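Snack box assortment, sorting notes
4 March 2024
Bench 2, Driltstead workshop

Carried over from last entry: the Irndale order is still short on trays. Esperanza Toledo has asked for a fixed layout for the mixed boxes before the next lot goes out, so that whoever packs them gets the same result. Until now each person has filled the trays by eye. The boxes come out the right weight and look different every time.

Stock on the shelf this morning: 421 packets, all individually wrapped. 75 set aside with split seals or crushed corners. The split ones are written off. Crushed but sealed ones can go in the break room tin, marked as such.

Trays. Two types in use, clear and brown tinted. The tinted ones hide the label colors when the packet sits print side down, and from across the bench a blue packet reads as nearly black through the wall. For the display boxes use clear only. Tinted is acceptable for the inner layer, where the packets get lifted out anyway. Both types pick up static from the wrappers. Wiping with a damp cloth helped for the first few fills, then the effect was gone. Not worth adding as a step.

Starting condition for each sort is a loose heap on the butcher block, no pre-facing of labels. Tried pre-facing last week and it took longer than the sort.
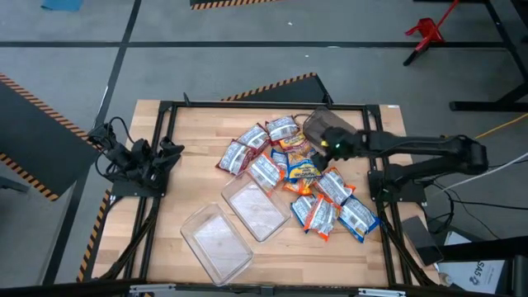 Fig. 1. Heap on the butcher block, brown tray over the pile, clear tray partly under the packets.

Sorting by trim color works better than sorting by printed name. The names are in different sizes and half of them end up folded under the seal. The trim shows at the packet ends whichever way up it lands. Groups used: red, orange, blue, yellow. Anything with two colors goes by the larger area. Yellow with orange was argued over and is now filed as yellow. Orange and red are hard to tell apart under the old tube at the end of the bench — move the work toward the middle of the room or swap the tube.

Clear the trays out of the heap before the first pick. A packet lying across a tray end slides off when the tray moves and takes its neighbors with it. Same applies to small packets wedged between larger ones. Take the top packet first, then the small one, then the rest.

Layout as agreed with Esperanza:
Red along the back edge, seals facing left.
Orange in front of red, overlapping by one seal width.
Yellow at the right end, flat.
Blue last, in whatever gap is left. The small packets will stand on edge if the gap is tight.

Fill result on the clear trays: 89 percent closed without pressing on the lid. The failures were all the same fault, a seal fin standing up at the back left corner. Folding the fin down by hand fixes it. A deeper tray would fix it too, and Munaletti list one, but the minimum order is 1,000 and we have no shelf space for that before May.

Nikolaidis sleeve tried on two closed trays. Fits the clear type. Binds on the tinted type at the rim, which is slightly wider. Did not force it.

The wood needs oiling again. Dry patches near the front edge catch the wrapper fins when a packet is slid across — lift the packets in that area for now. Oil overnight and keep wrappers off it until it has been wiped back.

To do:
Measure both tray rims with the calipers and write the numbers on the shelf label.
Ask Irndale whether they care about tinted trays in the inner layer.
Repeat the fill with the fins folded first.
Replace the tube.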